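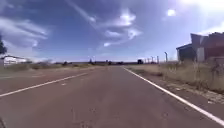
I had been promising Wyn Lougher since the winter that I would come out and see what his students were up to, and in May I finally ran out of excuses, packed a flask and a cheese roll and set off. It is a longer drive than it looks on the map, and I missed the turning at Perkine (the sign is behind a hedge), so I arrived a good half hour after everybody else and had to creep in at the back while Wyn was already in full flow.

The open day belongs to the driving club at Cha, a small technical college with a very large heart and, as far as I could see, one working kettle. The students there are teaching a little vehicle called Melis to keep to its lane on country roads. They don't want it to race or to park itself outside the shops. They want it to go along a plain road at a sensible speed and stay between the white lines, and after an afternoon in their company I came away thinking that this is quite hard enough!

Wyn began with the lines themselves. His first-years always expect the bends to be the trouble, he told us, and then they spend a whole term on the straights. A solid line at the edge is a gift, because the software can follow it right off into the distance. The broken paint is far more of a nuisance, and so are old repairs. A thin streak of tar can look terribly like a marking if you are a computer and have never seen a road before. One girl had made a wall chart of all the things the program had mistaken for paint, and I could have stood in front of it for an hour. Pale gravel was on it, and a fence rail, and a length of blue rope.

Then there is the sun. When it sits in front of you, one side of the sky goes to nothing but glare, and the students have had long and quite heated discussions about whether to throw those pictures away or keep them in. They have kept them in, and I was glad, for I have driven home into an evening sun often enough myself.

We were given a go at the labelling, which I had rather dreaded and ended up enjoying more than anything. You sit at a screen with a road picture in front of you and click along each line until it has a thin green thread laid over it, right up to where everything meets at the horizon. The club has done 4,000 of these between them since the autumn. I managed 2, and the second had to be done again, as I had very confidently traced the edge of the grass. The boy beside me was extremely polite about it.

After tea Hussam Najjar took us through the program that does the steering. It is called Mesumix, a name he blamed on a late night and a bad vote. He is in his final year and has that lovely way of explaining a thing as though he has only just thought of it and is pleased to find you there. He drew the two lines on the whiteboard, leaning in towards each other, and put a cross where they met, and said that most of what Mesumix does is guess where that cross ought to be and point the wheels accordingly. When a line disappears for a bit it carries on guessing from the other one. If both go, it slows down and stops, and somebody has to walk over and fetch it.

I asked how far it could go before it needed fetching. Up to 223 metres, he said, on the practice lane behind the workshops, and he went a bit pink with pride. At Easter they were stuck at 100, and it was a change to how they dealt with shadows that got them past it. I'm afraid I lost the thread of the shadows part, though a retired surveyor in the front row asked several good questions and wrote down all the answers.

If you fancy going yourself, the club opens its doors again before the end of term, and you need only ring the college office and leave your name. Take a cardigan for the workshop. Parking is in the yard on the left after the second gate, and do look out for that hedge at Perkine.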